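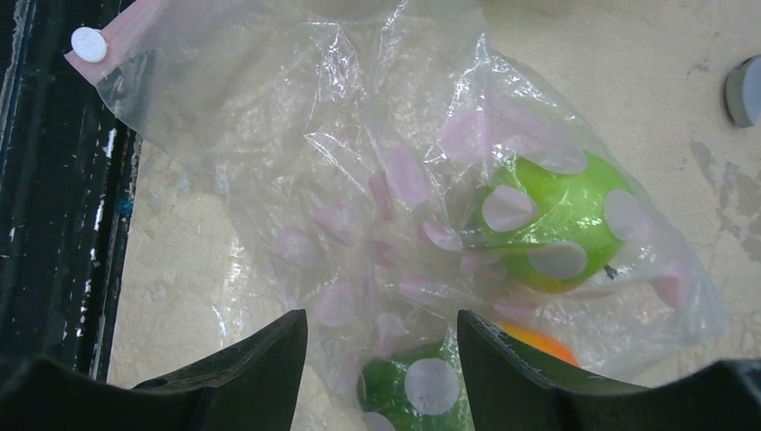
Plokley Hall Users' Group — Minutes, February

Home hall > Meetings > Minutes

Filed under: Minutes, Open Day, Things We Agreed To

Present: Ieva Kairys (chair), Liis Mets (minutes), nine others, one dog.

1. Previous minutes
Accepted, once the spelling of Ludavport had been fixed in both places.

2. Robot open day
Ieva reported on the Sunday visit from Stirkent, who brought a robot arm and picked up things from the floor with it for most of the afternoon. We had planned for 50 visitors and got 92, which explains the biscuits.

The spotted eggs in the dotted plastic bag were the crowd favourite. The presenter told us that clear, crinkly plastic is harder for the machine than anything solid, as the shine confuses it. Several parents said they had the same trouble with sandwich bags. The under-tens cheered every attempt regardless of outcome — a standard Liis would like applied to these minutes.

Question time ran 70 minutes over. Most questions concerned whether it could do laundry. Stirkent's answer was long and came to no.

3. Money
Donations at the door came to $90. Moved that it go toward the kettle. Carried, with one vote for a robot.

4. Return visit
Stirkent have offered to come back and would like more household clutter to practise on. Members felt the hall could meet this request without further organizing. Dzene School has asked to send two classes.
Action: Ieva to write to the school and to Stirkent.

5. Other business
The side door still sticks. Liis to ring the locksmith again.

Closed at 8:40 pm. Next meeting in the small room, bring a chair.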